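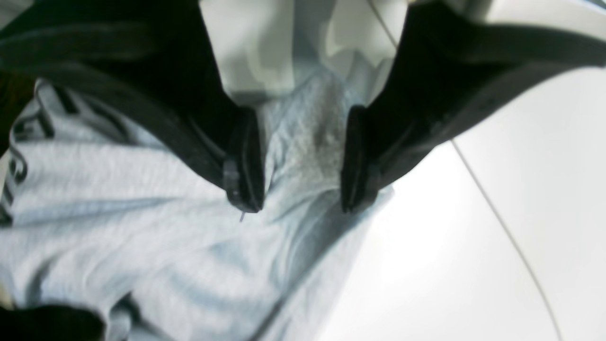 Etus two-finger gripper kit, parallel action, for hobby and shared-workshop arms

Supplied by Dranora as a kit of parts for self-assembly. Suits small bench arms with a flat wrist flange. The main use is picking up soft goods: cloths, clothing, light bags.

What is in the kit
2 curved finger arms, matte black
2 fingertip pads
Inner linkages, pre-greased
Servo with horn and lead
Wrist plate, 42 mm bolt circle
Bag of M3 screws (14, includes spares)
Printed assembly sheet

You will need a 2 mm hex key, thread lock and a power supply. Controller not included.

Fitting
Bolt the wrist plate to the arm first. Centre the servo before fitting the horn. If the horn goes on with the servo off centre, the fingers will not close evenly and the linkage may bind. Fit both finger arms loosely, close them by hand, check that the tips meet level, then tighten.

Setting up for fabric
Start with the fingers open over the highest part of the cloth and lower until the tips are just clear of the table. Close slowly. A bunched fold between the tips gives a better hold than a single flat layer. Set the current limit low and raise it in small steps. Thin cotton needs less than knitted fabric.

If you use a wrist camera, mount it so that both fingertips stay in view when closed. The finger arms are close to the lens and will be out of focus at most settings.

Compatibility
Fits the Majumder bench arm directly. The Stalluvance arm needs the adapter plate, sold separately.

Spares
Fingertip pads are sold in pairs and in workshop packs of 10. Check the pads monthly in regular use and replace any that have gone shiny.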